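Two arm bottle sorter in the shared workshop - clear bottles a pain

Gredell Workshop Forum > Builds > Automation
Thread started in June

bench_otter
Posts: 843
Right, update on the bottle picker. Both arms now bolted along the front of the booth, purple cables run to the back. Plan is the same, bottles off the table and into the bucket. Picking code is the Barnance branch with my edits. Problem is the clear ones. Coloured no bother, clear ones it dithers over or closes in the wrong spot. 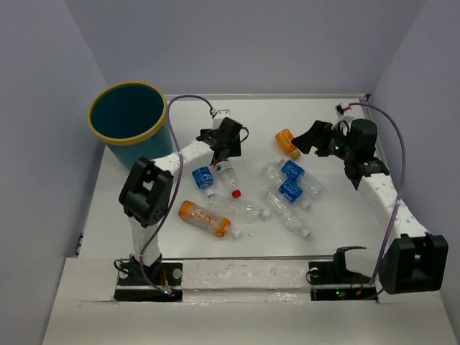
Both arms over the bottles, bucket back left.

Anyone had luck with see-through plastic??

tinsnips50
Lighting. White table, pale walls, you've given it nothing to find an edge against. Stick some dark felt down.

mudlark_3
Disagree. Tried felt on mine, bottles wouldn't roll into the fingers any more and it snagged the tips. Leave the table alone and move the lamp so it comes in low from one side.

tinsnips50
Mine's been on felt since March, no snags. Depends on your fingers I suppose.

bench_otter
Not keen on felt tbh, other people use the booth. Wrist view for you both, clear one with no label on it, straight between the fingers. You can see the table right through it. All I get is glints and the groove near the end. 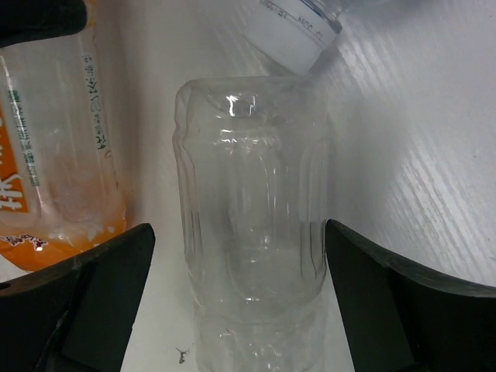
Re: clear bottles a pain

mudlark_3
Yeah those highlights are your problem. They shift every time the wrist moves. I'd look for the shadow instead, there's a soft one down the right of it.

grgic_fan
Grgić mount or your own? Either way I'd worry about the fingers first, the top edges look worn. Bit of rubber on there before you touch any code.

bench_otter
Own mount, printed. Scuffs are cosmetic I think, grip is fine on the labelled ones.

grgic_fan
Fine on labels, yes. Bare plastic is slippier. Just saying.

tinsnips50
Or cheat and put a strip of tape on every clear one.

bench_otter
Defeats the point!! Will try the low lamp tonight, then the Dusenus depth patch if thats no good. Log stopped at 502 picks so will start a fresh one - post numbers when I have them.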